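As máquinas já fazem as tarefas da casa? O que vale a pena delegar e o que convém continuar a fazer à mão

Aspirar o chão é a tarefa mais bem resolvida. Levante os tapetes de franja, apanhe os cabos e passe o pano nos cantos uma vez por semana, que lá o aspirador redondo não chega.

Lavar a loiça também está entregue há muito, mas carregar e descarregar a máquina continua a ser trabalho nosso. Copos finos e bules com tampa solta lavam-se à mão.

Dobrar roupa ainda não compensa. A Nadiia Kushnir, que gere a lavandaria Caron, cronometrou uma demonstração em outubro: 9 minutos para 2 toalhas.

Na oficina é diferente. Peças iguais, sempre no mesmo sítio, um braço move-as o dia inteiro. Na Nodwood, o Vichien Sangkhawat tem um a alimentar a lixadeira e só lá vai trocar a lixa.

Servir chá fica a meio caminho. Um bule tem asa, bico e peso que muda à medida que se esvazia, e uma chávena cheia não perdoa um toque de lado.

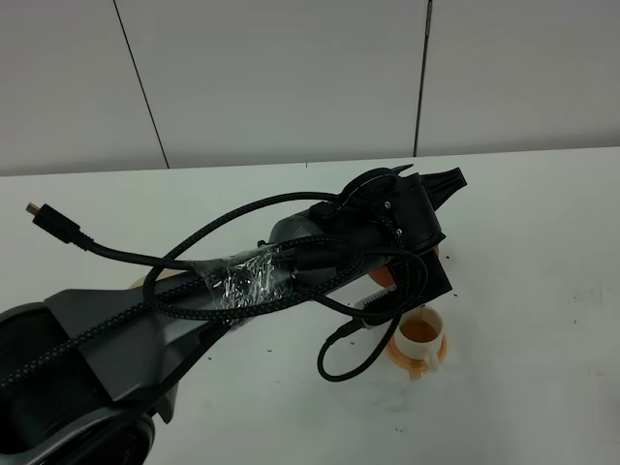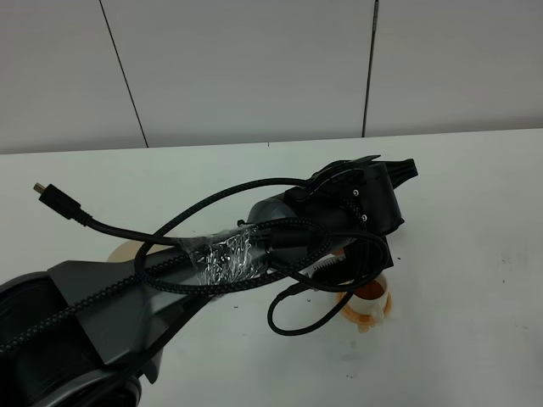 Chávenas brancas, pires cor de laranja e um braço robótico na mesma mesa.
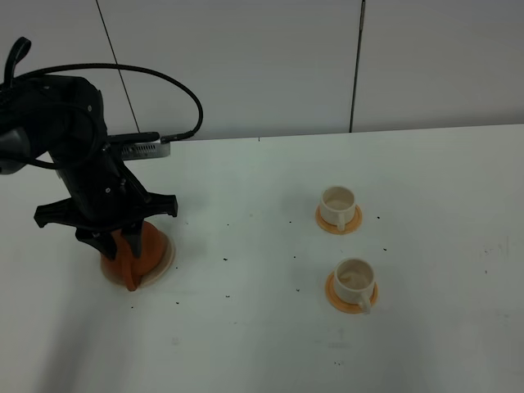
Se quiser experimentar algo do género em casa, comece com água fria e loiça que não faça falta. Use chávenas largas e baixas, e encha só até metade. Prenda os cabos ao braço com fita e deixe folga nas articulações. Marque na mesa o lugar de cada pires com um pouco de fita de papel, para repor tudo igual entre tentativas.

Limpar a mesa no fim continua a ser connosco. Migalhas e folhas de chá saem com um pano húmido, e as manchas mais antigas com bicarbonato e água morna.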